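Home News Advice Repairs Contact

Search this site Enter keyword Go

Dretton Household News
Oct 15, 2025

Small kitchens: keeping the top of a low cabinet clear

Most of the kitchens in the Dretton flats were built with one run of worktop and not much else, and over the years people have added a low cabinet wherever there was a gap. It takes the tins and the spare pans, and the top becomes a second worktop. Within a week or so the top is full. A water bottle gets put down on it, then something from the chemist, then a small tub with a lid that has no better home, and by the end of the month there is no room to set down a plate.

The autumn issue usually has something on storage and this year it is about that surface. The advice is short and costs very little. It applies to side tables and the tops of fridges as well.

Start by taking everything off. Put it on the kitchen table or on a tray on the floor, and wipe the surface underneath. If there is a cloth on it, shake it outside and put it through the wash at the temperature on the label. Don't put anything back until the cloth is dry. Damp cloth on a painted top leaves a mark which is hard to shift afterwards, and on older cabinets the paint can lift with it.

Then sort what came off. Things used every day can go back. Medicines, creams and small boxes should go in one closed container on a high shelf, especially where children visit. Anything with a date on it should be checked. Empty bottles go out with the recycling.

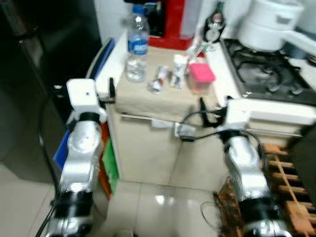
Is it worth using a cloth on a cabinet top at all?

A cloth protects the surface from scratches and small spills and can be washed, so for most people it is worth having. It should be heavy enough to stay put, and short enough at the front that it doesn't catch in a drawer. Keep it well away from plugs and sockets. If spills are frequent, a wipe-clean cover will be less work.

The Tosamano wipe-clean covers are stocked at Deák on the parade, sold off the roll and cut to length. Measure the depth of the cabinet before you go. A good many of ours are 57 cm from front to back, but not all, and the shop can't take back a piece once it has been cut. Ask for a little extra if you want it to turn down over the front. The plain colours wear better than the patterned ones, where the print rubs off first along the edge you lean on.

While the top is clear, look at the wiring. Extension leads and power strips tend to end up on or beside a low cabinet in these kitchens, there being too few wall sockets. A strip should be fixed so that it can't be pulled about by its cord, and should be nowhere near the sink. Kettles and heaters should be plugged straight into the wall. Don't run one strip off another. If a plug feels warm or has gone brown round the pins, stop using it and report it to the repairs desk.

Next, decide how much may live on the top. We suggest a limit of three things, and that it should be the same three. One reader in the Skakis block wrote in to say she had taken 27 items off hers, put back a lamp and a fruit bowl, and had not yet missed the rest. Lids and flat items are the usual trouble. They slide behind

other things and are forgotten, and then a second set gets bought. A narrow upright holder inside the cabinet door will take chopping boards, trays and container lids standing on edge, and the ones you reach for most should be at the front.

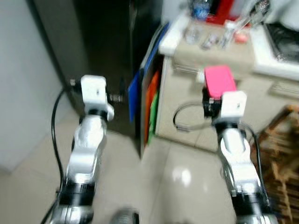
The same holder will do for baking sheets if the door is deep enough. Check that it closes properly with everything in place before you drive any screws in. Stick-on holders are easier to fit but they come away in the steam, and we have stopped recommending them for kitchens. A wire one with two screws will stay up for years. Use short screws, and mark the depth on the drill bit with a bit of tape so that you don't come through the other side of the door.

Drawers are better than cupboards for small things, where there is a choice. Keep one drawer for cloths and string and another for the tools you cook with. If a drawer sticks, take it right out and rub a candle along the runners before deciding it needs replacing. Most only want cleaning.

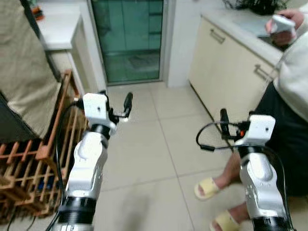 Floor space matters as much as the surface in a small kitchen. Every extra bin or crate on the tiles is something to sweep round, and a good many end up in front of a door that ought to open fully. Open racks are a fair answer along a wall, provided they don't stick out into the way through. A wooden one made of slats, like the orange-brown rack with the square openings, lets you see what is in each space, down to the blue item in the lower part. Put heavier things at the bottom. Racks of that type gather dust on the upper edges of the slats and want going over with a dry brush every so often, and if yours leans, put a bracket on it before loading it up.

Bar handles on drawers and doors loosen with use. The screws are on the inside and take a minute to tighten. Pull the handle gently to see if there is any play in it, and don't overtighten, as the older doors are soft and the hole will strip. If it has stripped already, a matchstick and a little wood glue in the hole will give the screw something to bite on. Leave it overnight.

Unwanted kitchen storage in decent order can be brought to the Dretton swap shelf until the end of October. Racks, trays and containers with their lids are all welcome. Please wash them first and tie the lids to the containers. Small electrical goods can't be taken this time.

Recent items
Bleeding radiators before the cold weather
Changes to the recycling round
Skakis block: stairwell painting
What to do about a dripping tap
Opening hours at Deák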